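3.2 Items left out between uses

In the first part of the study we asked households where they kept each piece of kitchenware. The answers were tidy and, as the diaries later showed, often wrong. A plate that belongs in a cupboard may spend most of the day on the table, and a mug may never reach a shelf at all. This section looks at those items: things with a storage place on paper that are mostly found on an open surface.

Participants filled in a short diary twice a day, once in the morning and once after the evening meal. The diary form was drawn up by Mansour and Postma and tested in June in the Narnach apartments. After entries with no location were removed, 670 remained. Each entry was coded by two readers working apart, and a third reader, Atallah, settled the cases where they disagreed. We used three location codes: closed storage, open storage, and surface. Open storage covers hooks, racks, mug trees and baskets. Surface means the item rests directly on a table, counter or appliance.

The hardest boundary to draw was the one between open storage and surface. A basket on a table is itself on a surface, but whatever lies in the basket was coded as open storage. Food caused the most trouble here. Several people treated a basket as the proper home for vegetables, while others put them there only until cooking started. We coded by position and left intention out of it – the diary had no reliable way of recording it.

Figure 2 gives a typical mix. The two mugs hang on a mug tree and the corn lies in a woven basket, so all three are open storage. The round plate is on the tabletop itself and takes the surface code. The closed drawer in the cabinet was not coded, as its contents do not show.

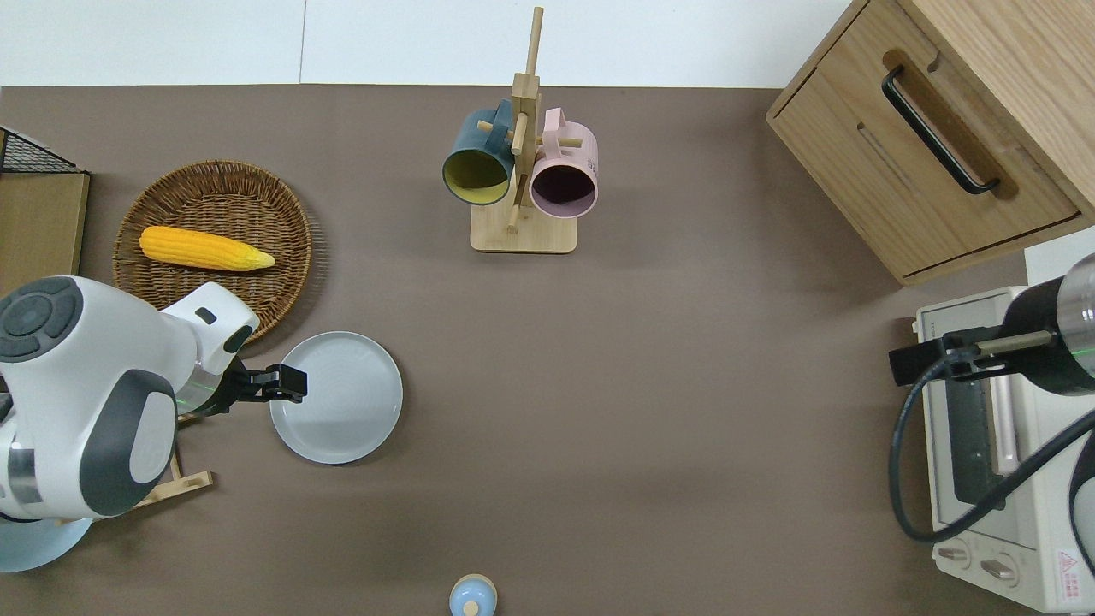
Figure 2. Open storage and surface items on one tabletop, with a toaster oven at the right.

Does a mug tree keep mugs off the table? Only for the mugs that fit on it; in homes with more mugs than pegs, the extra ones were mostly coded as surface in both daily entries.

Plates followed a different pattern. They had no open storage in most homes, so they were either put away or left out, and the evening entries had more of them left out than the morning ones. Amini suggested that stacking height matters, with single plates put away less often than stacks. The diary did not record stacks as such, and we return to this point in section 3.3.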